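Mazza Project: Interim Progress Report
Submitted by Skudico to the Folus Fund
February 19, 2021

Summary

The Mazza project is testing whether a robot arm can take over part of the shelf and counter work done by housekeeping staff at the Pruken guest apartments. The work covers putting away groceries, clearing counters between stays, and returning opened goods to the correct shelf. Since the start of trials in August, the arm has made 2,932 handling attempts under staff supervision. Housekeepers have spent 127 paid hours on the project, all of them charged to the grant and none taken from the regular cleaning schedule.

The project is on budget. It is behind schedule on one task, shelf retrieval, and ahead on counter clearing.

Shelf retrieval

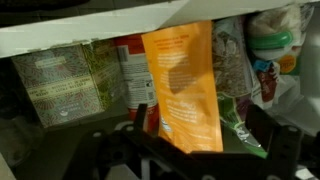 Retrieval remains the slowest part of the work. The test shelf is stocked by housekeepers in the same way they stock the apartments, and we have not asked them to leave additional space for the gripper. Rigid boxes and canisters are handled fairly well once one side is clear. Soft packages are harder. A tall pouch such as the orange one, standing against its neighbors in the middle of a full row, gives the fingers very little room to enter on either side, and a bag closed with a clip can be taken by the clip in error. Of 714 retrieval attempts, 155 were stopped by the supervising staff member before the item left the shelf. Most of those stops involved bags.

Two changes were made as a result. The approach to the shelf is now slower over the last few inches, and the supervisor can mark an item as "leave in place" so that the arm moves on to the next one. The second change was proposed by the housekeepers.

Counter clearing

Counter work has gone better than we projected in the original application. Items are spread out, most are boxed, and the arm can reach them from above. Light paper goods are still a concern. Stacked liners tend to separate when gripped, and the current practice is for a person to put them away by hand. We expect to keep it that way through the end of the grant period.

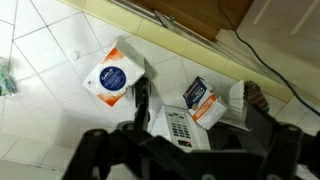 Effects on staff

The Fund asked us to report on working conditions as well as on the equipment. No position has been reduced and no shift has been shortened. What has changed is the content of the shift. On trial days one housekeeper is assigned to the arm and does not clean. That person sets up the counter, starts each run, watches it, stops it when needed, and fills in the log.

Opinion on the assignment is divided. Several housekeepers asked to be scheduled for it more often and said it was easier on the shoulders than reaching into upper cabinets. Others found it tiring in a different way - standing still and paying close attention for two hours at a time - and asked for shorter turns. Turns are now limited to one hour, with cleaning or laundry work in between. 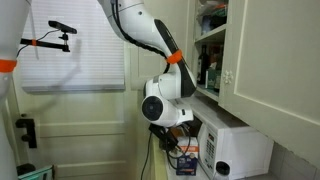
Staff also raised the matter of pay. Supervising the arm calls for judgment and for record keeping that is not part of the housekeeping job description. Skudico management has agreed to pay a supplement for each trial day, and the revised job description is being reviewed by the personnel office. We ask the Fund to note that the supplement was not in the original budget. It can be covered this year from unspent travel money.

Training took longer than planned. The first version of the instructions was written by engineers and used terms that meant little to the people expected to follow them. The current version was rewritten with two housekeepers and is half as long.

Work area and safety

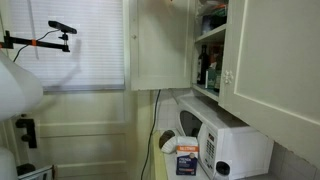 Space is the main limit on what can be tried at Pruken. The kitchens are small, and the arm, the open cabinet and a person cannot all be in front of the counter at the same time. Staff have been told to stand back from the counter while the arm is moving and to make any adjustment only after it has stopped. Sets are built from goods the apartments normally carry; in one, the French roast box and the paper coffee filters are grouped in front of the microwave, with a tall wine bottle on the lower shelf of the open cabinet above. Glass is not on the list of approved items for handling, and the arm is not to pick up any bottle until the new finger pads have been tested.

No injuries have been reported. There were two instances of spilled dry goods and one damaged cabinet hinge, which was repaired at Skudico's expense. Hanging cables remain an open item. The housekeepers have asked that they be secured along the wall before trials move to a second apartment, and we agree.

Next period

Retrieval trials will continue with the same shelf and a larger share of soft packages. Finger pads will be replaced and tested on empty containers first. A second group of housekeepers will be trained, using the shorter instructions. We will hold one meeting with all Pruken staff, including those not assigned to the arm, to discuss which tasks they would want it to take on and which they would prefer to keep.

A full account of spending is attached separately. We request the Fund's approval to move the unspent travel money to staff pay as described above.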